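Home · Explore · Replies · Media

Filed under: Home & Laundry

Gwilym Gittins
Folding update. I have been at this since 2 and the pile looks exactly as it did, only more smug.

Gwilym Gittins
Bought a folding guide from Skoltoso. 39 pages. Page one says to start with a flat garment. If I could get a garment flat I wouldn't need the other 38, would I

Gwilym Gittins
Tonight's opponent is olive green and crumpled. Have put it on a white surface so it has nowhere to hide. 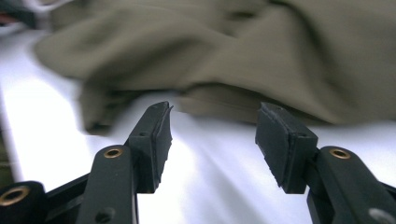
Gwilym Gittins
The guide reckons about 14 seconds per item once you've got the knack. I spent longer than that looking for a corner – any corner.

Gwilym Gittins
My sister says just roll everything. My sister also irons tea towels, so I don't know who she thinks she's fooling.

Gwilym Gittins
Tea break. The socks can wait till July.

Show more replies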